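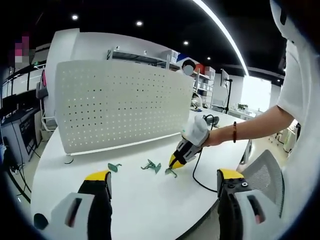

Figure 6. Two hand-held grippers at the pegboard station, with brackets on the table.

6. Working at the Pegboard: House Rules for Hand-Held Grippers

Hendolano Pegboard Station, Operator Guide
Section owner: Amos Greenberg. Revised 15 Nov 2023.

This section covers what to do between switching the grippers on and putting them away. Fitting, charging and pairing are in Section 5. If you skipped Section 5, go back. The grippers will know.

6.1 Before you pick anything up

1. Clear the table of everything that isn't part of the task. Coffee is never part of the task.

2. Check that the pegboard stands square on its feet. Press lightly on the top edge. If it rocks, reseat the feet and press again. Do not fold up a piece of paper and push it under one side. We have a drawer full of those pieces of paper.

3. Put the brackets and clips on the table in front of the board, within easy reach of both operators. Spread them out. A heap is quicker to set down and takes forever to pick from.

4. Move chairs back far enough that you can swing an elbow without hitting mesh.

5. Take off loose sleeves, lanyards and scarves, or tuck them in. Close-fitting sleeves and bracelets are allowed as long as they stay clear of the fingers.

6. Open and close each gripper three times with nothing in it. The fingers should meet at the tips. If they meet anywhere else, stop and see 6.5.

Note: Yellow tips are a wear part. Replace them at 3000 closings or when they start to look chewed, whichever comes first. Chewed usually wins.

6.2 Cables

Most faults reported at Ketstead last year were cable faults, and most of those were people faults with a cable attached. The rules are short.

1. Run the cable behind the hand and away from the board. It should leave the work area by the shortest route that doesn't cross the other operator.

2. Leave enough slack for a full reach to the far corner of the board. Test this with your arm, and not by eye.

3. Never wrap the spare length around your wrist. The strap is there to hold the gripper. The cable is there to carry signals. They are both good at their jobs and should be left to them.

4. If a cable hangs over the table edge, keep chair legs off it.

CAUTION: Do not free a snagged cable by tugging with the gripper still in your hand. Put the gripper down first, then find the snag.
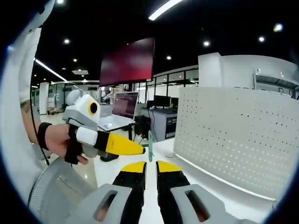
6.3 Two operators, one board

Two people can work at the same board without trouble if they agree on a few things before starting. They can also work without agreeing on anything, and we keep spare tips for them.

1. Decide who leads. The leader calls each move and the other operator waits for it. Change leaders between runs if you like, never during one.

2. Say the piece and the hole before you reach: "clip, top left." Pointing with a gripper does not count as saying it.

3. Only one gripper touches a piece at a time, except during a planned handover.

4. For a handover, the giver holds still and the taker moves in. The giver lets go when the taker says "mine." If you both say "mine," put the piece back on the table and start again.

5. Keep the gripper tips at least a hand's width apart when you aren't handing over.

6. Anyone can call "stop," including the person who only came in to ask about lunch. Everyone stops. Talk about whether it was necessary afterward.

Note: Onlookers are welcome to stand back from the table. Please ask them to keep out from behind the operators, who tend to step backward without warning when a clip finally goes in.

6.4 Placing and removing pieces

1. Pick up the piece by its flat part. Hooks and prongs slip, and they mark the tips.

2. Bring it to the board slowly. Line it up with the holes before you make contact.

3. Push straight in. If it resists, back off and look again. Pushing harder has been tested at length by our staff and does not change the shape of the hole.

4. Open the fingers fully before you pull away. Half-open fingers will bring the piece with them, and sometimes the board.

5. To remove a piece, grip first, then lift, then pull.

6. Return it to the table. Do not drop it from height to save time.

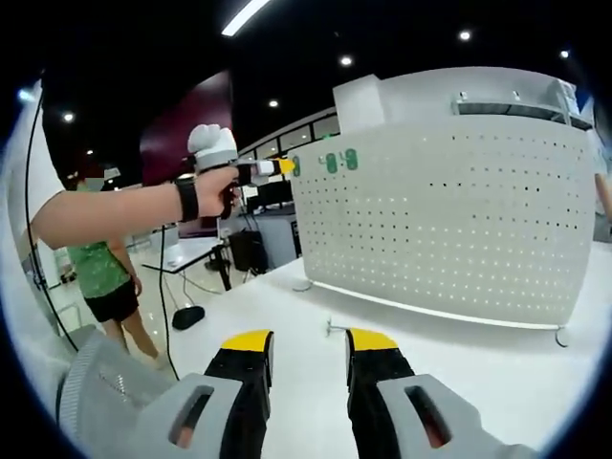 7. If a piece falls on the floor, call "stop" and pick it up by hand. Trying to get it with the gripper is a fine sport, but please play it after hours.

CAUTION: Keep your free hand off the board while a gripper is closing. The fingers have no opinion about what is between them.

6.5 When to stop and write it down

Stop the run and make an entry in the log if any of these happens:

A tip comes loose, cracks or goes missing.
The fingers close unevenly or stick.
A housing has been dropped, even if it looks fine and you feel fine about it.
The board has shifted during the run.
An operator has been pinched.

Write what happened in plain words. "Gripper acting weird" is not an entry. "Left finger sticks halfway, started after drop" is an entry, and a brave one.

Use form 149 for damage and form 1356 for anything involving skin. Yes, there is a gap between those numbers. The forms in between belong to the Borcombe site and concern parking.

6.6 Breaks and shutdown

Change hands or take a break when your grip gets tired. Tired hands squeeze too hard and then blame the clip.

At the end of the session, wipe the tips with a dry cloth, coil the cables loosely and set each gripper on its stand with the fingers open. Count the brackets and clips back into the Fragkou tray. The December stock check will go by whatever is in the tray.

Storage and stand alignment are covered in Section 7.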